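Six months with a roll-up rack and a double sink

We moved into the flat in January and the first thing I bought for the kitchen was a new drying rack. I said at the time I would write something once I had used it for a while, and a few people have asked, so this is that post. It covers the rack, the sink, and how the washing-up gets done now.

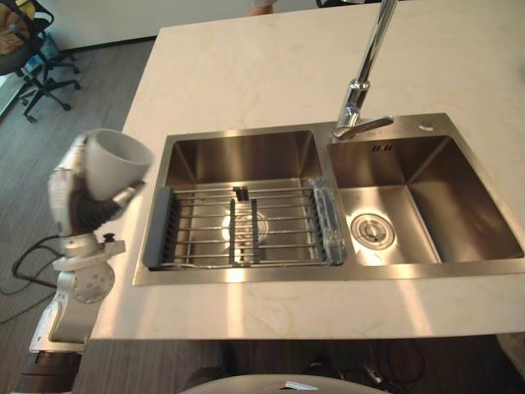 The sink with the rack across the left basin, and a white cup on that side.

The sink is stainless steel with two basins. The left one is a bit bigger than the right. The tap sits between them at the back with a single lever, and it is tall enough to get a stock pot under, which the old one was not. The worktop is white marble with a faint grey vein in it. I would not have picked marble myself but it came with the place.

In the old kitchen we had one basin and a wire rack on the side with a tray under it. The tray was the problem. It collected water, the water went cloudy, and every few days I had to lift everything out, tip the tray and scrub it. I did not want to put a tray on this worktop at all. Marble marks if you leave things standing on it, and there is not that much space either side.

So I looked at racks that go over the sink. There are a lot of them and most are the same thing with a different name on. I had it down to one from Andale and one from Holteck. The Andale was a fixed frame with feet, 56 cm long, and it would have had to live in a cupboard when not in use. The Holteck was a roll-up one and cost 19 pounds. I bought the roll-up.

It is a row of metal rods held together with strips of dark grey silicone, three of them. You unroll it over the basin and the ends rest on the edges. When you want the basin back you roll it up and stand it somewhere. In practice I hardly ever roll it up. It stays on the left basin and I wash in the right one, which leaves the washing-up bowl without a job. I gave the bowl to my sister.

How it works day to day

Breakfast things get washed straight away, rinsed under the tap and put on the rods. Cups go upside down. Mugs with a deep ring on the bottom still hold a little puddle of water, and I have not found any rack that solves this. I tip them when I walk past.

Plates are the weak point. There is nothing to stand them up against, so they either lie flat and take up the whole rack or lean on each other and slide. For two people it is fine. When we had six round for dinner I washed in two goes and dried the plates by hand in between. If you have a big family I would get something with slots.

Glasses are good on it. The rods are close enough that a wine glass sits level, and the silicone stops it skating about. Cutlery falls through if you put it down the same way as the rods, so lay it across. I use an old jam jar for teaspoons.

Saucepans are fine. A hot tray straight out of the oven is also fine, and I use it for that more than I expected to — it saves looking for a trivet. I also rinse vegetables on it. Spring onions and carrots go straight on the rods, then a quick shake, then the board. Salad still goes in the colander.

Cleaning it

The rods need very little. I run a sponge along them every evening. The silicone is what gets grubby, mostly on the underside where you do not look. Once a fortnight I take the whole thing off and soak it in warm water with a spoonful of bicarbonate of soda, then go along the strips with an old toothbrush. It takes ten minutes. If you leave it longer than that you get a sort of film which is harder to shift.

The same goes for the sink underneath. With a rack over a basin all the time you forget the basin is there, and the drips leave limescale. We have hard water here. I wipe the left basin round when I do the rack. White vinegar on a cloth works on the steel, but keep it off the marble. Zulkifli Pelupessy, who fitted worktops for years and came to look at a chip for us, told me he sees more damage from vinegar and lemon juice than from knives or pans. I keep a separate cloth for it now and rinse the steel well afterwards.

The strainer in the right basin gets emptied every night. I bought a spare from Wattimena on the high street, so one can be in the dishwasher at my mum's when I forget to do it properly. The overflow wants a bottle brush now and again, and a kettle of warm (not boiling) water poured through.

Would I buy it again

Yes, for this sink. Measure yours first. You want the rack to overlap the edge by a couple of centimetres on both sides or it will drop in when you put a pan on it. Kistov do a longer version for 78 pounds that has a folding end section, but I can't see what the extra money gets you.

Next job is the shelf for the cups. At the moment they live in a cupboard at the other end of the kitchen, and I am tired of carrying them back and forth. I have a bracket and a piece of oak 90 cm long and no idea what is behind the plaster.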